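Saltar shortens its table-laying and vegetable sets for the June catalogue

22/02/2018

Saltar has published the revised contents list for its small-scale kitchen play sets, covering the loose pieces supplied to nurseries, toy libraries and training kitchens. The list replaces the one in use since the range was taken over from Mykhailiuk and reduces the number of separate part codes from 2,348 to 1,194. Most of the codes removed referred to colour variants of the same piece.

The change affects three groups: crockery, vegetables and boards. Crockery is now sold by the piece. Vegetables are sold either singly or in mixed bags of 40. Boards are no longer packed with the vegetables and have to be ordered under their own code, in either the square or the oblong pattern. Existing customers may continue to order under the old codes until the end of June, after which the order desk will convert them by hand. 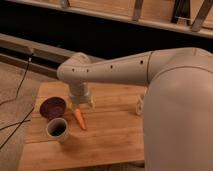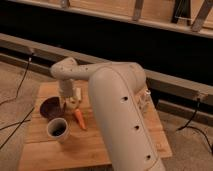
Carrots account for more single-piece orders than any other item in the vegetable group, and the revised list gives them their own page. Three lengths are offered, all with a plain tapered body and no leaf top. The leaf top was dropped because it was the part most often returned broken. Ebere Obi, who edits the list, said the short length had been kept in bright orange after customers asked for a piece that could be picked out at a glance on a wooden surface. The second picture has such a carrot lying beside a white cup and a dark brown bowl, and those three shapes correspond to what the list now calls the basic place group: one tapered piece, one upright cylinder and one shallow round. The group has no fixed colours, and the bowl may be supplied in any of the dark shades in stock.

Bowls and cups are graded by rim. A thick rim is coded T and a thin rim N, and the two may be mixed within an order. Saltar advises that T cups do not stack with the older Mykhailiuk cups, which have a narrower base. Customers who hold both are asked to store them in separate trays. Bowls are not affected.

Packing has also been altered. Single pieces were formerly sent in individual cartons; they will now travel in divided trays made by Waser, with one piece to each cell and a printed card on top giving the codes in tray order. The card is meant to be kept and used as a checklist when pieces are put away. Replacement cards can be ordered without charge. Trays are returnable, and a credit is given on the next invoice when over 500 pieces have been bought in the same year.

The boards come from Zostberg, as before. The surface finish is unchanged, but the corners on the square pattern have been given a larger radius to match the oblong one. Boards made to the earlier radius will be sold until stocks are used up and are marked with a suffix R in the list. Both versions fit the same storage rack.

Obi said a separate sheet on cleaning would follow. Until it is issued, the instructions printed in the previous list remain in force for all vegetables and crockery. Boards should be wiped with a damp cloth and left to dry on edge, and should not be soaked.

The revised list is available from the Saltar order desk on request. Corrections to part codes should be sent to the same address, quoting the page number and the code as printed.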